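Clalard Transition Kit – Kindergarten to Year 1 Readiness Pack

Classroom set, 12 children
Made by Kokalier Learning
Updated Jun 4, 2020

A term's worth of material for kindy and pre-primary groups getting ready for big school. Written by teachers, tested in real rooms with real noise. Comes boxed, with parent sheets in the lid pocket.

What it covers
Reading a simple timetable. Packing and unpacking a bag. Asking an adult for help. Waiting for a turn. Lunch in a set time. Early pencil grip and name writing. No phonics program in here, you will already have one and we don't want to fight with it.

In the box
Routine cards, large and small
12 name strips, wipe-clean
Teacher handbook, spiral bound
Parent sheets, copy as many as you like
Sorting tokens and a draw bag
2 sand timers
Whiteboard markers not included, sorry, freight rules
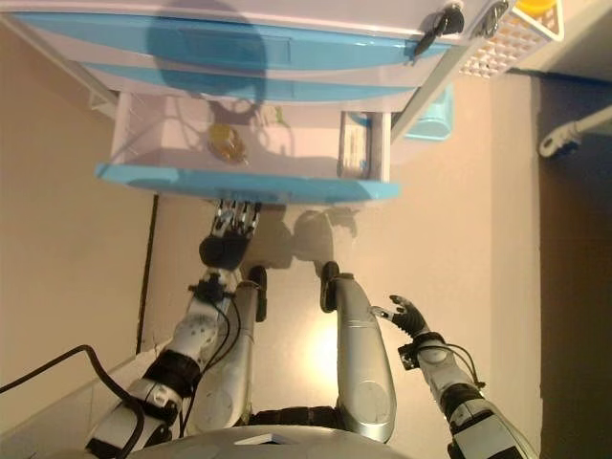

Tidy-up cards are the bit most teachers write to us about. Each one shows a job and a place, so a child can finish the job without being told twice. Start with one spot in the room and leave it a full week before adding the next. A pull-out drawer with a light blue front is easy to talk about with four and five year olds ("blue drawer, then mat"), and if there's hardly anything in it they can see straight away what's gone back. The cards are blank on the reverse so you can draw your own places. Use the thick end of the marker.

Who it suits
Kindy, pre-primary, prep. Also used by a few family day care educators with mixed ages, works fine, skip the timetable unit for the littlies. Not really suited to Year 2 and up, look at Cuautle for that.

How long it takes
Short sessions, 12 minutes each. Handbook has a ten week plan but plenty of schools start in May and just stretch it out. Do the bag packing unit first if you only have time for one. Parents notice that one.

Parent sheets
One page each, plain English. What we did this week, what to try at home, what not to worry about. Translations are being worked on, email for the current list as it changes. The "questions to ask a new school" sheet gets handed out at a lot of parent nights and you are welcome to do that, just leave our name on teh bottom.

From a school using it
"We had children coming in from six different centres and they all had different habits. By the end of term they were all doing the same morning routine. The bag unit is gold. I would like a bigger timer please." – Jasmina Petkov, pre-primary teacher, Grusthorpe

(Bigger timer is comming. Not this print run.)

Storage
Box fits a standard classroom shelf lying flat. If you split the set between rooms keep the handbook with the large cards, they are numbered to match. Small cards go missing, that's life, replacements sold in single packs. Keep the tokens out of reach of under threes.

Cleaning
Damp cloth, mild soap. No spray straight onto the card edges. Don't put the name strips through a laminator, they are already coated and will curl.
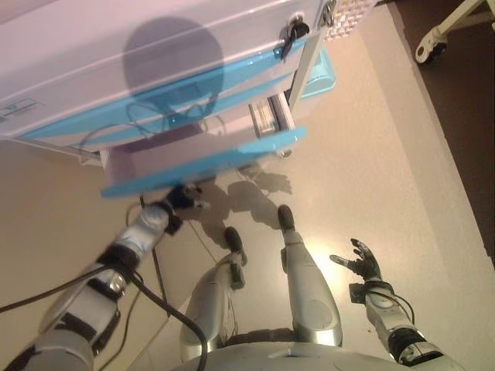
Ordering
Schools and centres can order on a purchase order, everyone else pays by card. Over 600 sets in the current run, next run not booked yet. Orders for more than one room, ask for the colour dot stickers, free, helps keep sets apart.

Add-ons
Single replacement card pack
Extra name strips, 12
Sticker roll, 2000 stickers
Cuautle starter pack for older kids, seperate box

Returns
Unopened sets, send back any time within the term. Opened sets, talk to us first. Missing pieces we replace, no need to return anything, just tell us the number on the underside of the lid.

Questions
Use the contact form and put Clalard in the subject line. School holidays are slower, allow a few extra days. Phone is mornings only.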